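When I asked round for someone who could talk sense about feeding a family without spending a fortune, three different readers gave me the same name. So I rang Tavion Brannigan, and we ended up chatting for most of an afternoon, mainly about freezers.

Tavion has four mouths to feed, counting his own, and he does the lot on £102 a week. That covers food, washing powder, loo roll and whatever the cat is willing to eat this month. I told him mine was a fair bit higher and he very kindly didn't ask how much.

"It used to be miles more," he said. "I wasn't buying posh things, I was just buying things twice. I'd come home with a jar of cumin and put it next to the other two jars of cumin."

(I went and looked in my cupboard after we hung up. It's paprika in my case.)

What changed it was a freezer list. He bought a secondhand chest freezer one December and within weeks had no idea what was at the bottom of it, so he emptied the whole thing on to the kitchen floor and wrote everything down. There were 42 items in there, and he reckons he'd forgotten buying most of them.

"We didn't do a proper shop for ages after that. Bread, milk, some veg. I worked out we'd saved £300 by spring, and all I'd done was eat what we already owned!"

The list now lives on the freezer lid under a magnet, with a pencil on a string. If you take something out, you cross it off. The children are better at this than he is, apparently, especially where the ice lollies are concerned.

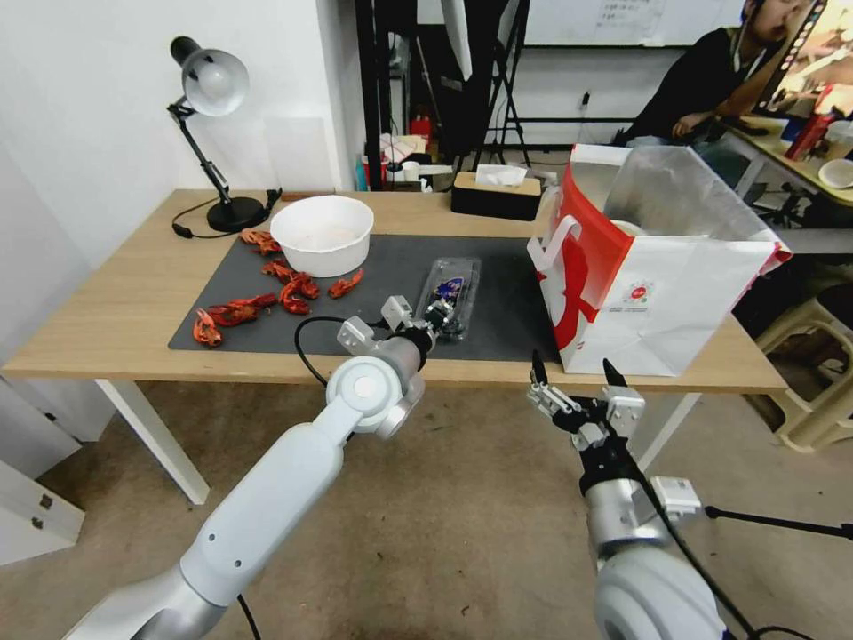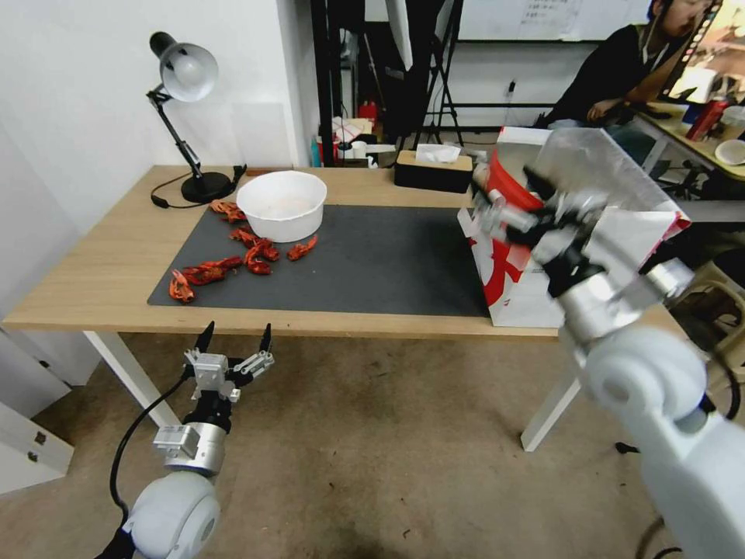

I wanted to know about yellow stickers next, because I'm hopeless with them. I see a bargain and it's in the basket before I've thought about who's going to eat it. Tavion goes in at half past seven in the evening, once the last reductions have gone on at his local shop, and he has one rule – he has to be able to name the meal before he picks the thing up.

"If I can't say 'that's Thursday's pie', well, it isn't a bargain, is it? It's just a cheap thing I'm going to throw away later."

He's less keen on coupons than I am. He'll use them for cleaning stuff and toothpaste, but he finds the food ones tend to be for things he wouldn't have bought anyway. I argued a bit here, as I do love a coupon, and we agreed that it depends how much patience you've got for sorting through them.

As for planning the week, he only plans five dinners. The other two are left open for leftovers, or beans on toast, or being invited somewhere. I'd always filled in all seven boxes and then felt cross with myself when we didn't stick to it, so I've pinched this idea and so far it's going well.

I asked what he'd say to someone starting from nothing, with no chest freezer and not much spare at the end of the month.

"Keep your receipts for a month and don't change a thing. Put them in a bowl. Then sit down with a cup of tea and a highlighter and mark everything that ended up in the bin. Mine was nearly all salad. I stopped buying bagged salad and I've not missed it once."

My own receipts are going in the fruit bowl from tomorrow, and I'll let you know how much of it was salad.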